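Startseite Tagebuch Wäschepflege Archiv Kontakt
Suchbegriff eingeben Suchen
Lesezeit: 2 Minuten

Diensttagebuch der Wäschekammer, Haus Holroyd
April, Eintrag 28

Der Dienst wurde um 15 Uhr aufgenommen. Die Übergabe der Frühschicht lag schriftlich vor. Offen waren der Posten 1622 aus der Kokdale-Lieferung sowie die Rückläufer der Abteilung Fendetti, die bereits in der Vorwoche hätten abgeschlossen werden sollen.

Zunächst wurden die Rückläufer gesichtet. Fehlende Etiketten wurden nachgetragen, zwei Stücke mit offener Naht zur Ausbesserung gegeben. Das Regal an der Fensterseite bleibt bis auf Weiteres den Tischdecken vorbehalten; anderslautende Absprachen sind der Leitung mitzuteilen.

Im Anschluss folgte das Zusammenlegen der dunklen Teile. Gemäß der Flarow-Faltordnung ist jedes Stück der Länge nach auszubreiten und an beiden Enden zu fassen, ehe die erste Falte gelegt wird. Bei schwarzen Stoffen wird zusätzlich auf Flusen geachtet. Helle Ware verbleibt währenddessen im Korb.
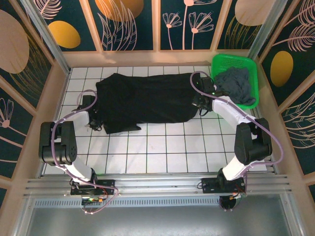

Schwarzes Kleidungsstück, auf den weißen Fliesen ausgebreitet; im grünen Korb ein graublaues Tuch.

Der Verfasser hält fest, dass die Oberkante vor dem Falten sorgfältiger glattzustreichen ist. Falten, die an dieser Stelle verbleiben, zeichnen sich später im Stapel ab und führen zu Beanstandungen. Ein entsprechender Hinweis wurde in die Faltordnung unter Ziffer 5 aufgenommen.

Der Posten 1622 konnte nicht mehr bearbeitet werden und geht an die Frühschicht über. Waschmittel ist nachzubestellen.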